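Robots have rules too!! A whole bunch of them. Some are big serious ones that grown-ups print in thick books. Some are small, like "close the fridge."

Let's start with the fridge.

## Why a fridge?

Because it's hard! You open one every day and don't even think. Pull. Look. Grab the juice. Push. Done.

A robot has to learn every bit of that. How hard to pull. How far the door swings. That eggs are not the same as soda bottles (very important). So people show it. They hold a gripper, a sort of two-fingered robot hand, and do the job themselves while everything gets recorded. Later the robot learns from the recordings.

At the Pestow workshop they follow a list called the Gaver Rules. There are 18. Don't worry, we're only doing the best ones.

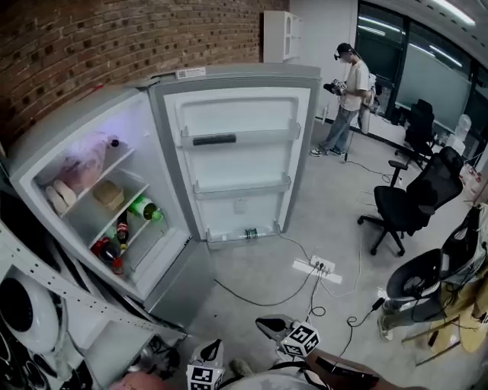
*Fridge open, gripper ready. Look for the black-and-white squares on the gripper fingers.*

## Rule 1: Keep the squares clean

Those blocky patterns are called markers. A camera can spot them and a computer can work out where the gripper is and which way it's pointing. Like a name tag, but for position.

So no stickers on them. No jam on them. No thumbs over them! Cover a marker and the computer can lose track of where the hand went. Then that try goes in the bin.

## Rule 2: Watch your feet

Cables. Cables everywhere. Robots eat electricity for breakfast, and so do the gadgets that teach them.

Before you start, look down. Where does the cable go? Will you step on it? Will your *friend* step on it? Bend it out of the walkway or tape it flat. Chairs get pushed back too, wheels love to roll over cables.

If your wearing something over your eyes, a second person stays close and talks to you. "Chair behind you." "Step left." That kind of thing.

## Rule 3: Slow near people

A robot hand can't feel "ouch." So people have to decide how fast it may go, and how hard it may squeeze, *before* anybody gets near it. Real robot workplaces have safety standards for this. A standard is a rule lots of people agreed on, so that a robot in one town is as safe as a robot in the next.

Two grippers working at one door? Take turns. One moves, one waits. Say "mine" out loud before you reach.

## Rule 4: Soft things get soft hands

Eggs. Bags of food. Anything that squishes or cracks. Pick these up slowly, low down, and don't squeeze more than you need.

Bottles are tougher but they roll. Point the gripper, check, *then* close it. Janaka Bhuiyan teaches this one at Pestow and her test is 6 tries with no drops. Drop one and you start over. (It took me ages.)

Look where everything is before you reach in. Two eggs up top, bottles down low, and one of the bottles is lying on its side.

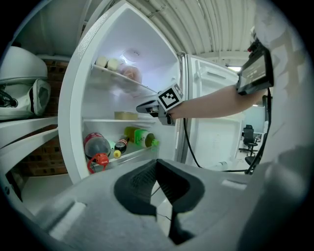 ## Rule 5: Don't fake it

Messed up? Say so. Mark the try as a miss and go again. Pestow had 800 tries in one June batch and kept 763. The others got thrown out, and thats fine! A robot that learns from fibs will do the wrong thing later, in somebody's kitchen.

## Rule 6: Ask first

Cameras see people as well as fridges. If someone might be in the recording, ask them before you start. They can say no. No means you wait or you move the camera.

## Try it at home

You need: kitchen tongs, an empty plastic bottle, a grown-up.

1. Put the bottle on a low shelf or a chair.
2. Check the floor. Anything to trip on?
3. Say "mine."
4. Pick up the bottle with the tongs, slowly, and put it on the table.
5. Now do it with the bottle lying down. Harder?

Write down your hits AND your misses. Then make up one new rule of your own and stick it on the fridge. Door closed, please.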